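From the newsletter, 24 May 2020

A small confession about bookmarks

Hello again, everybody! Last time I asked what you'd all been reading while stuck at home, and I was expecting maybe a dozen replies. I got 64. I read every one of them at the kitchen table with a pot of tea going cold next to me, and it took two evenings, and I loved it. So this month's item is mostly yours, with me butting in.

The big surprise was how many of you are rereading. I thought people would be racing through all the new stuff they'd been saving up, but no, it's old friends all the way. Nataša Leka has gone back to the same set of sea stories she read at fourteen (she says the storms are shorter than she remembered). Charito Marquez is reading cookbooks in bed, cover to cover, like novels, and claims she hasn't cooked a single thing from any of them. I do this too! There's a fat one on my nightstand right now about pickles. I don't even like pickles that much.

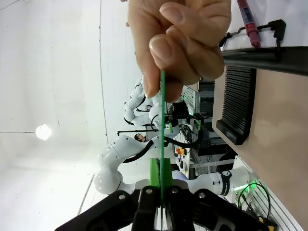 Then there's the matter of how you keep your place, which I only asked as a throwaway at the bottom of the page. Wow, do you people have feelings about this. The corner folders are not sorry. The ribbon crowd thinks the corner folders should be sorry. Lejla Georgiev uses bus tickets and says that opening an old book and finding a ride from years back is half the fun of owning books at all, and I think she may have talked me into it. My own habit is to leave the book face down on the arm of the couch, and yes, I know what it does to the spine, my mother has been telling me since I was six.

A few of you asked about the long one I was complaining about over the winter. It's the Pidivov family saga, all 2,606 pages of it if you add the volumes up, and I started it in December in a burst of confidence. I'm still going. I've reached the part where the second cousin comes home and everyone stops speaking to each other, and I can't keep the uncles straight, so I've started writing them down on the back of an envelope. Danica Hodžić, who finished the whole thing ages ago, wrote to say that the uncles get easier and the aunts get harder. Thanks, Danica!

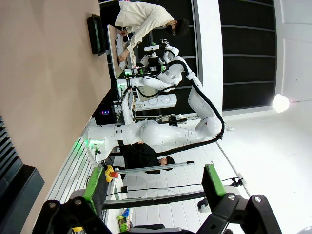

On to swaps. With the reading room shut we can't do the usual table, so we're doing porch swaps for now. If you're in Jimwood, leave your bag on the bench outside Krum Grgić's place (green gate, noisy dog, the dog is all talk). If you're over on the Angelovski side, drop me a note and I'll tell you whose porch it is this week. Put your name in the bag and a list of what you'd like back, as loose as you want. "Something with a lighthouse in it" was a real request and we filled it in a day.

Please, no more encyclopedias. I say this with love. We have 2 full sets already and they're holding up one end of my hallway.

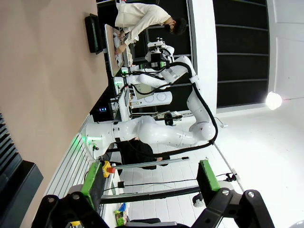

White arm, green light, plenty of cable.

I've also been trying to write down what I read, which I've never managed for longer than a week. My sister keeps a beautiful notebook with stars and dates and little drawings, and I was so jealous that I bought the same one, and it has been sitting there blank and smug ever since. A notebook is too much pressure for me. I open it and feel I have to say something clever.

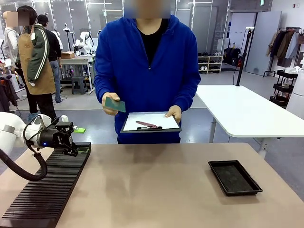

What's finally working is index cards and a pen on a string. One card for each book, with the title, where I got it, and one line on what I thought, and the line is allowed to be "meh." A card is so small that you can't get grand about it — think of the little dark green one between the fingers and thumb up there, there's room for a title and a grumble and then you're done. I'd happily copy the clipboard with its sheet of white paper, too, for the list of who has borrowed what, which at the moment lives in my head and is mostly wrong. If you still have my copy of the Wavis ghost stories, I'm not mad, I'd just like to know how it ends!

Some 3,000 words of your letters are typed up so far, and I'll send them out as a separate sheet once I've checked that everybody's happy to be quoted. If you'd like your name left off, tell me soon. And for next time, please write and tell me about a book you gave up on and where you stopped. Page numbers welcome, and I promise not to pass them on to whoever gave it to you.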